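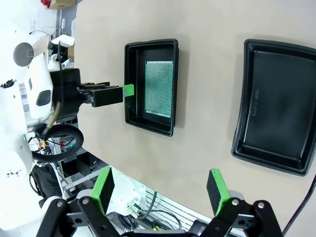
Pririx Fuzz Pedal Kit, Perfboard Edition

Shop > Build It Yourself > Guitar > Kits

Search products... Go

$32, ships from my back room, updated August 24, 2021

Hi! I'm Glenys Staniforth and I've been building fuzz pedals since I burned a hole in my mother's kitchen counter, so if you've come here looking for a slick company with a phone menu, sorry, it's me and the soldering iron. The Pririx is the pedal I wish somebody had handed me when I started. It's loud, it's a little rude, and it has so few parts that you can build it in an evening and still have time to annoy the people you live with.

The first version came with a proper printed board, everything labeled, drop the parts in the holes and go. People liked it fine. But then I kept getting emails from folks who'd finished one and wanted to change it (more bass, less bass, a switch that makes it sputter), and a printed board fights you on that. So this edition is perfboard. You get a plain grid of holes with pads, and you decide where things go, or you follow my layout sheet exactly, which is what I'd do for the first one.

What you get

Two perfboards, so you can mess one up. A pair of transistors that I've matched by ear and by meter. All the resistors and capacitors, taped to a card in the order you'll use them. Both knobs, both jacks, the footswitch, the battery snap, and a bag of hookup wire in several colors, whatever I had on the spool that week. The layout sheet is printed on heavy paper so it'll lie flat on the bench.

You don't get the box! I know, I know. Boxes are heavy and they'd push the shipping up by more than the box costs. Tovwood makes a nice drilled one that fits, or you can do what Ermira Dimitriou did and put hers in a cookie tin. It sounds great and it rattles.

You'll also need an iron, some solder, side cutters, and a decent light. I use rosin-core solder, the thin kind. Please don't use plumbing solder, I've had two of those come back for repair and there's not much I can do for them.

Building it

Start with the low stuff and work up: jumpers, then resistors, then capacitors, transistors last. Push the legs through, bend them out a bit so the part stays put when you flip the board, solder, snip. Wear glasses when you snip, those little legs fly. I like to tick off each part on the sheet with a pencil as I go, and I like to stop halfway and eat something.

When I'm making a few at once I do all the resistors on every board before I touch a capacitor. It's boring but I make way fewer mistakes. And park your finished boards on their edges somewhere they can't knock into each other, please, a pile of boards is how you end up with a bent transistor and a mystery.

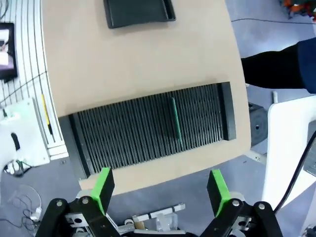
The wiring to the jacks and the footswitch is the part that trips people up, way more than the board does. Cut your wires longer than you think. Tin both ends. The footswitch has a right way around and the sheet shows it from the back, because that's the side you'll be staring at. If you get clean sound with the pedal off and silence with it on, check the ground wire on the output jack first. I'd guess most of the "it's dead" emails I get end right there.

How it sounds

With the fuzz knob down low and your guitar volume rolled back it cleans up into a sort of crunchy, half-broken thing that I love for rhythm. All the way up it's a wall. Edgardo Dela Peña plays bass through his and says it holds together better than his Petkov, though he did swap out the input capacitor for a bigger one. The value he used is penciled on the newer sheets, and if yours doesn't have it just ask.

It does not like being after a buffered pedal. Put it first in the chain, right after the guitar.

A few questions I get a lot

Can I run it off a wall adapter? Yes, but you'll have to add the jack yourself, and the polarity is backward from most modern pedals, so give it its own supply.

Is it OK for a kid? Drita Radulović built one with her daughter in July and they both did fine. A grown-up should be handling the iron or sitting very close.

Do you sell them built? Now and then, when I'm caught up. Email me and I'll put you on the list.

Do you do bulk? I can do school orders, just give me some warning, matching transistors takes me forever. Returns are fine if the parts card is still sealed.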